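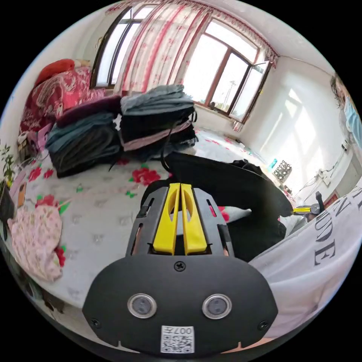 Black garment on the bed, two stacks already folded behind it.

Thread: Hilero hand-held gripper kit, worth it for laundry demos?

didier_m
Before I put in an order I'd like to hear from people who don't work for Hilero. The sales page says 200 folding demos and your arm "gets" laundry. Gets it how? The picture is from the trial unit we have on loan until the end of the month. Two yellow fingers, black housing, QR label. It feels solid in the hand. The price is what bothers me.

orakzai_j
We had one from March on. Hardware is fine. The 200 number is nonsense. We recorded 3,342 clips and our policy still grabs a sleeve and stops to think about it. T-shirts it can do. Anything with straps, forget it.

didier_m
Straps are half of what we have. Look at the right-hand stack.

brirkside
Junaid, were those all on one bed? Same sheet every time? That would be your problem right there, not the kit.

orakzai_j
18 homes. So no.

brirkside
OK, fair. We did 27 with a lot fewer clips in each and got a policy we could show people. I still think variety beats volume. A flowered sheet like Didier's is worth more to you than another hundred clips on a plain table.

chrysoula_k
"Could show people" is doing a lot of work there. What was the success rate on a garment it had never seen?

brirkside
Depends what you call success.

chrysoula_k
Folded. I call folded success.

tchareonsuk
My gripe is with dark clothes. Black on black, the edges vanish in the video, and then the support desk tells you to "improve lighting." Didier has a big window and sun on the wall, and I'd still bet the edges on that garment is hard to pick out. Try a week of nothing but black stuff before the loan runs out.

didier_m
Will do. Does the subscription get you anything? They want us to upload everything and get it back "cleaned."

orakzai_j
Skip it. Ours came back with good clips thrown out and bad ones kept. Maiara wrote her own filter in an afternoon and we canceled.

didine
Disagree on that one. We're two people and have no Maiara. The cleaning saved us days. Overpriced, yes, but I'd pay it again.

chrysoula_k
Did you check what they threw out?

didine
Some of it.

chrysoula_k
Right.

tchareonsuk
Also ask what replacement fingers cost. It isn't on the site and I had to email twice.

didier_m
Emailed them just now. I'll post the quote if I get one.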